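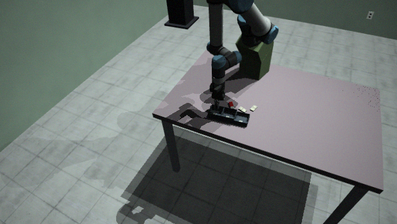

Rules for robots (and for the people near them!)

Print this page | E-mail this page

Does your school have a rule about running in the corridor? Robots have rules too, and I spend my working days at Mesow checking that everybody sticks to them. I think it's a brilliant job, though my mum still reckons I just tell machines off.

Let's start with a robot arm and a table. The most important rule is about space. Every arm has a reach, like you do when you stretch for the last biscuit, and people stay out of that space while the arm is switched on. At our workshop in Drosthorpe we paint a yellow line on the floor, and you don't cross it until the arm has stopped and the person in charge has said "clear".

The next rule is my favourite — try it on a computer first. We build a pretend room with a pretend arm and a pretend table, and let the arm practise in there. If it bashes a pretend table, you can start again and no one needs a plaster. Our Akska sorting job had 1031 practice goes on the computer, and we wrote down what went wrong in 537 of them. That sounds like a lot of mistakes, but every one went into the notebook and we fixed them bit by bit.

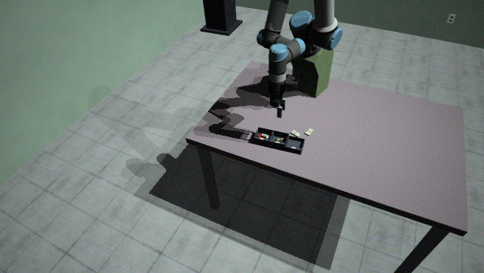

Small things need extra care. Fingers that squeeze too hard can crush something, and fingers that squeeze too gently can drop it, so we set a limit on the squeeze before the arm picks up anything at all. We also keep the table tidy, with only the things for that job on it (my own desk is another matter).

Then there's the big red stop button. On a real arm it has to be easy to reach, and we have 2 of them, one at each end of the bench. We test both every Tuesday morning before the kettle goes on.

If you ever visit a place with robots, ask where the stop button is. The people there should be able to point to it straight away.

Print this page | E-mail this page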